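3.2 Tüte, Füllung und Umgebung

Wer schon einmal abends um neun noch schnell eine Geschenktüte gefüllt hat, kennt das Problem, um das es mir in diesem Abschnitt geht: Das Seidenpapier steht schon so hübsch oben heraus, und dann fällt einem ein, dass ja noch etwas hinein soll. In den Packtagebüchern aus Sarell kommt genau das ständig vor. Von den 334 Einträgen, die wir eingesammelt haben, konnte ich 302 auswerten (die übrigen waren unleserlich oder handelten von Blumensträußen), und in erstaunlich vielen davon wird das Papier zuerst gesteckt und später wieder herausgezupft. Ich nenne das im Folgenden »Nachpacken«, ein schöneres Wort ist mir bis November nicht eingefallen.

Für den Aufbau wollte ich auf keinen Fall einen nüchternen Labortisch. Geschenke werden zwischen gemusterten Dingen gepackt, und eine geblümte Tüte vor einer geblümten Wand ist fürs Auge etwas ganz anderes als dieselbe Tüte vor Grau. Also Tapete mit Rosen, Schleifen und Ranken, dazu ein Boden in Marmoroptik, und mittendrin die Tüte (Abb. 1).

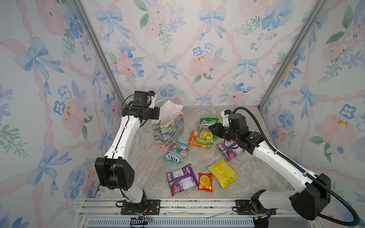 Abb. 1: Aufrecht stehende Geschenktüte mit Blumenmuster, weißen Kordelgriffen und Seidenpapier; davor eine Packung »Spring Fruits« von Fox's.

Bei der Füllung habe ich lange geschwankt. Pralinenschachteln sind brav, sie haben Ecken und eine klare Unterseite, und man stellt sie einfach hinein. Süßigkeiten in Beuteln sind da viel lustiger! Sie knicken, sie rascheln, und wenn man sie am oberen Rand fasst, rutscht der Inhalt nach unten und der Beutel wird plötzlich birnenförmig. In den Tagebüchern landen solche Beutel gern ganz zum Schluss in der Tüte, als Lückenfüller sozusagen, und genau dann ist das Seidenpapier im Weg. Benoît Chevalier hat mir dazu seine alten Notizen aus Skundden überlassen, in denen er zwischen »versenken« und »obenauf legen« unterscheidet. Diese Einteilung übernehme ich hier ungeniert.

Ein Wort noch zum Muster, das mir am meisten Freude gemacht hat und mir zugleich den meisten Ärger einbrachte. Die Motive sind im Aquarellstil gedruckt, mit weichen Rändern, und rosa Blüten wechseln sich mit großen und kleinen blauen ab. Man verliert sich darin.
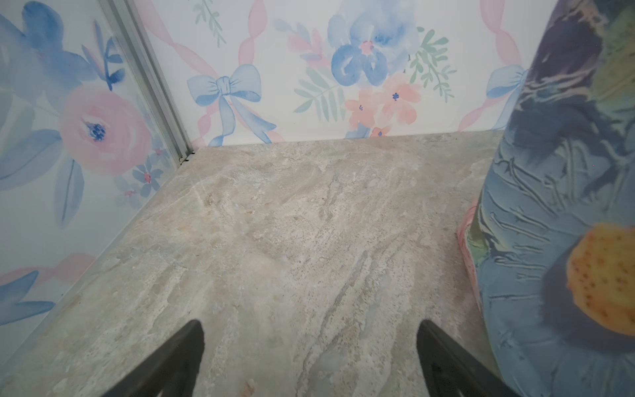
Marcelle Perrin hielt dagegen, die Umgebung sei für das Packen völlig nebensächlich, entscheidend sei allein, wie weit die Tüte oben offen stehe, und wer beim Nachpacken scheitere, habe schlicht zu viel Papier genommen. Ich finde, sie hat beim Papier recht und bei der Umgebung nicht. In 100 der ausgewerteten Einträge wird der Platz zum Packen ausdrücklich erwähnt, meistens mit einem Seufzer – zu voll, zu bunt, zu klein. Das schreibt man doch nicht auf, wenn es egal ist.

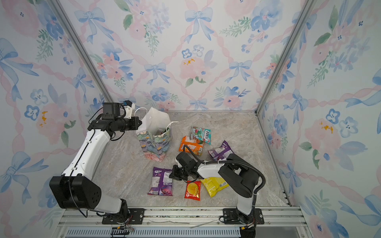

Für die Auswertung habe ich die Erwähnungen deshalb nach Gilbert-Stufen sortiert, von »aufgeräumt« bis »finde die Schere nicht«. Die Stufen selbst sind grob, das gebe ich gern zu, und zwischen der dritten und vierten habe ich an einem Donnerstag mehrmals die Meinung gewechselt. Zwölf Einträge passten nirgends hinein und stehen nun gesondert im Anhang, darunter auch der aus Grundel, in dem die Tüte auf dem Fensterbrett gefüllt wurde. Wie sich die Stufen auf das Versenken und das Obenauflegen verteilen, bespreche ich in Abschnitt 3.3.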